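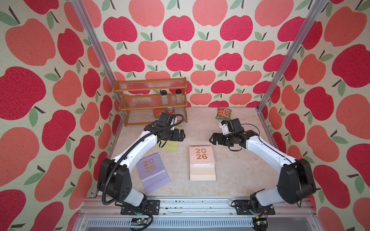
Figure 2.1 Tabletop booth with patterned walls

Chapter 2
Programming a Small Venue

A venue program is a schedule of events set against fixed limits of space, staff and money. The Darnedby Arts Hall, used throughout this chapter, seats 194 and presents 48 events a year – mostly concerts, touring plays and film screenings. Section 2.1 defines hire, guarantee and box office split. Section 2.2 applies these terms to the February program drawn up by Funmilayo Okoro. Readers familiar with contracts may begin at Section 2.3.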